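Comunidad Darnness - Preguntas y respuestas
Imprimir | Enviar por correo

¿Cuántas demostraciones hacen falta para que dos brazos recojan una mesa?

Hola a todos. Llevo desde noviembre peleándome con esto y ya no sé si el problema son los datos o soy yo. Tengo dos brazos teleoperados y quiero que aprendan por imitación a recoger cosas de una mesa: quitar desperdicios de un plato y de un escurridor, ese tipo de tareas. Grabo con una cámara fija y con otra en alto, reduzco las imágenes a 224 píxeles de lado y entreno con lotes de 2.048 muestras. El proyecto se llama Perier, por si alguien ha visto mis mensajes anteriores (¡perdón por la insistencia!).

La cosa es que en entrenamiento la pérdida baja preciosa, pero luego, en cuanto giro un poco el escurridor, la pinza se va a donde estaba antes y se queda ahí, cerrándose en el aire. Lo que más me cuesta es el plástico transparente arrugado - entre los alambres blancos casi no lo distingo ni yo cuando repaso las grabaciones.

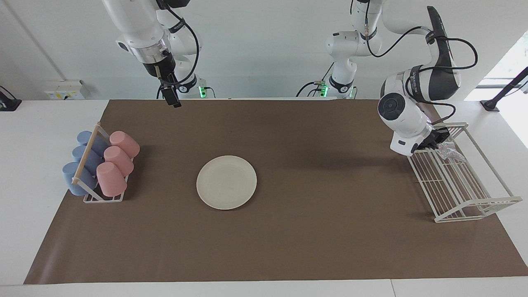
Flesa: ¿y cuánto mueves las cosas entre un episodio y otro? Porque eso que cuentas de que la pinza vuelve al sitio de siempre me suena a que ha memorizado posiciones y punto.

Pues lo muevo poco, la verdad. El escurridor lo giro cada 10 episodios y el plato casi no lo toco. ¿Grabo más de lo mismo o tiro lo que tengo y empiezo de cero?

Respuesta 1

No tires nada. Yo tengo 4.000 episodios de una tarea parecida y los primeros eran un desastre, todos calcados, y aun así me sirvieron para arrancar. Lo que hice fue congelar esa parte y grabar una tanda nueva cambiando algo en cada episodio: el ángulo del escurridor, el lado por el que entra el brazo, la persiana subida o bajada. Al principio es un rollo, porque tardas más en colocar que en grabar, pero la diferencia la noté enseguida.

Para el plástico, prueba a mezclarlo con papel de aluminio. A mí me fue bien alternar los dos materiales en la misma tanda. El aluminio da reflejos rarísimos según cómo lo arrugues, así que no uses siempre la misma bola. Y ojo con el cable de la muñeca, que en la vista de arriba puede pasar justo por encima del plato y taparte parte de lo que quieres que aprenda.
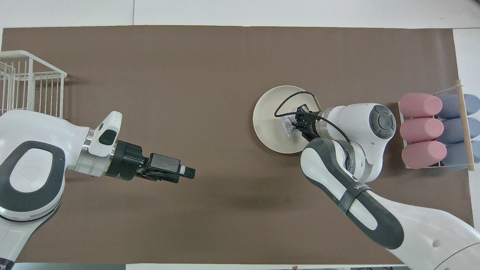 Respuesta 2

Más datos. Siempre son más datos.

Respuesta 3

Coincido con la primera, pero añado una cosa que a mí me costó semanas ver: mira las pausas. Cuando teleoperas y dudas, dejas la pinza parada encima del objeto, y el modelo aprende a dudar igual que tú. Yo recorto esos tramos con Fahy, que es un guion bastante feo pero hace el apaño, y si un episodio tiene demasiados cortes lo repito entero.

Otra cosa, ¿estás guardando los intentos fallidos? Yo los separo en otra carpeta. Los que fallan y luego se corrigen sí los meto en el entrenamiento, que de ahí aprende a volver a intentarlo. Los que acaban mal, fuera. Y reserva desde ya unas cuantas colocaciones que no grabes nunca, solo para probar.

Contacto | © 2018 Comunidad Darnness | Volver arriba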